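Hiltum kitchen automation - progress report to the Dimitriou Fund
1 Jul 2022

Hello all,

Second report from us at Pitero, and I'm pleased to say there's a good deal more to tell you than there was in January, when I was mostly writing about a late delivery and a floor that wasn't level.

The arm is in and working on the practice counter at Hiltum. We decided early on to teach it the dull end of the job: moving pans, wiping down, putting utensils back where they live. The cooks were very clear that they didn't want it anywhere near seasoning or tasting (fair enough!), and I think that conversation did more for goodwill than anything else we've done. They chose the first 34 tasks themselves, by writing down whatever they'd moaned about that week.

Pans have been the big one. A saucepan sounds easy until you watch a machine come at the handle from the wrong side, and we spent weeks on that alone. We've now logged 2,000 practice runs, and the team has got into the habit of leaving things at awkward angles on purpose, as people do in the middle of a busy lunch.

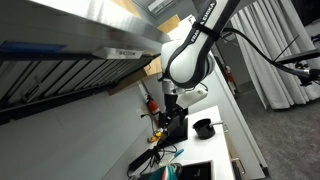
What I most want to tell you about is the staff side, as you asked for more of that last time. The kitchen employs 35 people and no jobs have gone, which was the promise in the bid and still holds. What has changed is the shape of the shifts. Two of the kitchen porters now spend their mornings with us, showing the arm how a task should go and marking the runs afterwards, and both have moved up a pay grade for it. They're better at spotting a bad grip than our engineers are, and they say so, loudly.

It hasn't all been cheerful. Some of the older hands feel they're being watched, and I don't think we handled that well at the start. We hadn't explained what gets recorded or who looks at it. There's now a one-page sheet up by the staff lockers, and anyone can ask for a session to be deleted. A few have, and we did it the same day. The other grumble is speed. The arm is slow, and if you've been clearing counters for twenty years it must be maddening to stand next to it.

Money: we're slightly under on equipment and over on training hours, mainly those porter mornings. I'd like to move the difference across if you're happy with that - the revised sheet is attached to the email.

Next up is linking the task list to Zulen, the rota software the kitchen already uses, so that a porter can see at the start of a shift what the arm will be doing and say no to it. We also owe you the staff survey. The questions are written, but I'd like the union rep to read them before they go out.

Do come and visit if you're passing. Mornings are best.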